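Comunidad de ayuda > Audio y pódcast > Digitalización y restauración

Deriva de tono en entrevistas en bobina para un pódcast de historia musical

Ramiro Goicoechea

Preparo un pódcast sobre los conjuntos de baile de los años sesenta en Collado. La base son entrevistas y ensayos en cinta de 1/4 de pulgada, grabados a 19 cm/s con un magnetófono portátil a pilas. Los reproduzco en un Willance de sobremesa, revisado en febrero, y capturo a 96 kHz y 24 bits en estéreo, sin procesar.
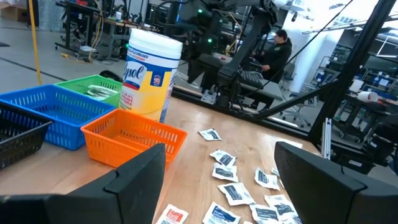
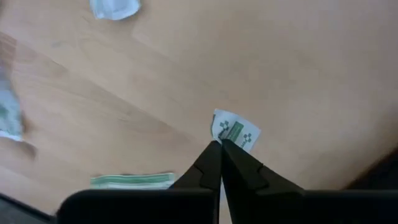 Dos vistas de la mesa de madera clara.

El problema es el siguiente. Al principio de cada cinta el tono es correcto, pero sube de forma gradual hasta quedar un 3 % por encima al final. En la voz se tolera. En los ensayos no, porque el órgano acaba medio semitono alto y no puedo enlazar dos fragmentos de la misma pieza.

Lo que he comprobado:

Una cinta de prueba grabada y reproducida en el mismo Willance no presenta deriva.
La cinta de calibración da la frecuencia correcta al inicio y al final de la bobina.
El efecto se repite al intercambiar las bobinas de alimentación y recogida.
La corrección fija de velocidad en el editor arregla el final y estropea el principio.

El archivo que uso para las pruebas ocupa 1.248 MB y dura unos 36 minutos. Busco un método de corrección progresiva que no obligue a trocear el archivo a mano. Uso Rolholm como editor, versión de escritorio, y tiene automatización de velocidad, aunque nunca la he utilizado. Pregunto también si conviene guardar el original con la deriva o solo la versión corregida. El lote completo son 232 GB y duplicarlo me obliga a comprar disco.

cabezal_sur

Si la cinta de calibración sale bien en los dos extremos, el reproductor queda descartado. La deriva está grabada. Causa más probable: las pilas del portátil perdían tensión durante la grabación y el motor iba cada vez más lento. Al reproducir a velocidad constante, el tono sube. Encaja con que el error crezca siempre hacia el final.

Para corregirlo hace falta una referencia de frecuencia conocida dentro de la propia grabación. En ensayos en interior suele haber zumbido de red captado por los amplificadores. El portátil iba a pilas, pero el órgano y las guitarras estaban enchufados. Procedimiento:

Abre una copia del archivo y pasa un filtro paso bajo a 200 Hz, solo para el análisis.
Saca el espectrograma con una ventana larga (65536 muestras como mínimo) y amplía la zona de 40 a 60 Hz.
Busca una línea continua. Debería estar en 50 Hz al inicio y acercarse a 51,5 Hz al final. Si no se ve, prueba con el armónico de 100 Hz, que a menudo queda más limpio.
Anota la frecuencia cada dos minutos. En los tramos donde el motor cae deprisa, cada treinta segundos.
En Rolholm crea una envolvente de velocidad con esos puntos. El valor de cada uno es 50 dividido por la frecuencia leída. Con 51,5 Hz sale 0,9709.
Interpola en línea recta entre puntos. Las curvas suavizadas introducen oscilaciones que no están en la cinta.

La envolvente tiene que ser de velocidad (remuestreo), con tono y duración ligados. Si activas la opción de conservar la duración, el programa corrige solo el tono, deja artefactos en los ataques y el tempo sigue siendo falso.

Ten en cuenta que la red de entonces no era perfectamente estable. Una desviación de una o dos décimas de hercio es normal y conviene no perseguirla. Antes de dar por buena la curva, compárala con una nota larga del órgano.

Sobre la copia: conserva siempre la captura sin corregir. La corregida se puede regenerar si guardas la tabla de puntos en un archivo de texto. No necesitas duplicar los 232 GB. Exporta corregido solo lo que vaya al pódcast, y a 48 kHz.

M. Tordesilla

Yo lo haría a oído, bajando la velocidad poco a poco. En la radio local emitimos así una serie de coplas y nadie protestó. También puede ser humedad en la cinta, yo las guardo en cajas Humex y no he tenido problemas.

cabezal_sur

La humedad puede causar adherencia, chirrido y pérdida de agudos. No da una subida progresiva y repetible en todas las cintas con el reproductor ya verificado. A oído sirve para voz. Para enlazar dos fragmentos de una misma pieza el margen es demasiado ancho.

Ramiro Goicoechea

El zumbido de 50 Hz apenas se distingue del ruido de arrastre, pero el de 100 Hz se ve bien en todos los ensayos: empieza en 100,1 y termina en 102,9. He aplicado la envolvente y los dos fragmentos enlazan sin salto audible. En las entrevistas no hay línea de red, supongo que se grabaron lejos de cualquier aparato. Para esas he usado la curva media de los ensayos, que es una aproximación y así constará en las notas del episodio.

Queda un caso sin resolver: una bobina con más de 800 metros de cinta fina en la que el tono baja de golpe a mitad de la cara y luego vuelve a subir. Si es un cambio de pilas durante la grabación, necesitaré dos envolventes separadas. Abriré otro hilo con el espectrograma.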